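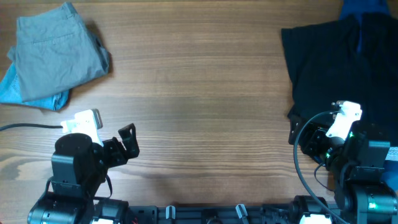 Relatório de andamento, projeto Guarda-Roupa em Volta
Para: Fundo Postma
15/11/2022

Olá a todos aí no Fundo! Prometi que desta vez o relatório chegava antes do fim do prazo e aqui está, com tudo o que andámos a fazer desde a última transferência (e com um pedido lá mais para o fim, já aviso).

Começo pelo que corre bem. A triagem da roupa doada está finalmente em dia. Entraram 2128 peças desde o arranque, quase tudo calças, gangas e camisolas, e destas só faltam dobrar e etiquetar 147. Quem viu o armazém da Avunach em setembro, com sacos até à janela, sabe o que isto significa! Agora entra-se, anda-se, e até se consegue chegar ao interruptor sem saltar por cima de nada.

A dobragem passou toda para mesas de madeira. Tínhamos começado em cima de caixotes e era uma desgraça para as costas e para a roupa. Na mesa a dobra sai direita, as calças ficam umas em cima das outras em pilhas baixas, as chino por cima das gangas, e as peças escuras vão para o outro lado até haver tempo para elas. As pretas continuam a ser as mais chatas, tenho de confessar. À luz do armazém um azul-marinho e um preto parecem a mesma coisa, e já mandámos um conjunto trocado para uma das lojas. Pedi uma lâmpada melhor à Avunach e a resposta foi simpática mas vaga.

Sobre o método: dobramos as calças ao meio pelo comprimento, com os bolsos de trás para fora, e depois em terços. Experimentámos a dobra em quatro (vinha no manual antigo) e as pilhas caíam sempre que alguém encostava a anca à mesa. As gangas mais grossas ficam só dobradas em dois, senão a caixa não fecha. Deixei isto tudo escrito numa folha colada na parede, que já vai na segunda versão e tem uma nódoa de café.

As caixas vieram da Drova, como estava no orçamento. Gastámos 1000 euros, nem mais um cêntimo, e ainda sobram caixas para dezembro. São boas, aguentam o peso da ganga sem abrir no fundo. As etiquetas é que foram uma asneira minha: comprei das baratas e descolam do algodão ao fim de uns dias. Voltei às de cordel, demoram mais a pôr, mas ficam.

O que está atrasado: a parte dos arranjos. Contava ter as 2 máquinas de costura da Sternetus a trabalhar no início de novembro e só chegou uma, sem calcador para ganga. Enquanto isso, as calças com bainha descosida ou sem botão vão para um cesto à parte. O cesto está cheio e eu olho para ele todos os dias com alguma culpa. Se a segunda máquina não chegar até ao fim do mês, proponho levar esta roupa a uma costureira do bairro e pagar à peça com o que sobrou da verba de transportes. Era este o pedido! Preciso do vosso sim por escrito, que a verba estava destinada a outra coisa.

Quanto aos transportes, sobrou dinheiro porque juntámos as entregas numa volta só por semana. As lojas preferem assim, recebem tudo de uma vez e arrumam logo nas prateleiras.

Até ao próximo relatório quero acabar as peças que faltam, separar de vez os escuros e fazer a lista de tamanhos que me pediram em outubro e que ainda não vos mandei (não me esqueci, está a meio). As contas seguem em anexo com os recibos. O da Drova está meio apagado, mas se precisarem peço segunda via.

Um abraço e obrigada pela paciência,
A coordenação do Guarda-Roupa em Volta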